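Wednesday, January, late

Long day on the Gosta testimony archive, so writing this down before I forget half of it. Raphaël sent over the second batch from the Brandholm families — 139 statements, mostly about the arrests after the land march, and a lot of them are hard going. I had to get up and walk around the block twice.

Things to sort out: three statements give a different village for the same night raid. Régis thinks the old name and the new name are getting mixed up, and I think he's right, but I want to hear the recordings again before we change anything! Please don't "fix" the spelling in the transcripts, whoever is in next. Put it in the notes column.

Also, two people have asked to have their names taken out. Done in the Pestodell copy, NOT done in the Gaillard copy yet. That one goes first tomorrow, before anybody prints or mails a thing.
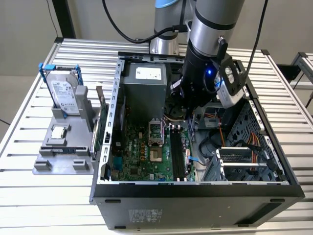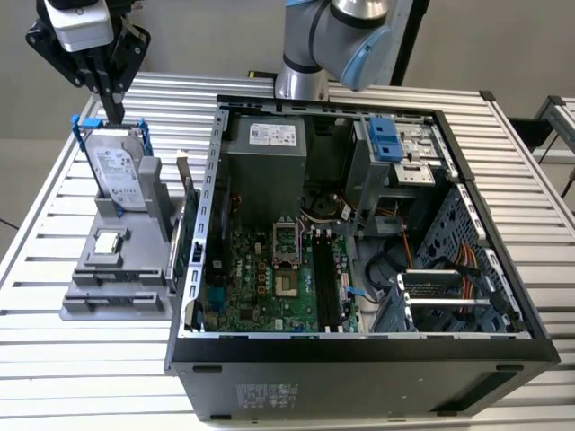
Opened-up tower on the bench, side panel off; Seagate drive in its blue caddy in the second one.

The petition passed 1,000 signatures this afternoon (yay), and Régis wants to hand it in with a short letter from the families. My draft is way too angry. Raphaël says leave it angry but make it shorter, so I'll try that.

Still waiting on the translator for the last 3 tapes. Called at 4:30, got the machine — try again in the morning.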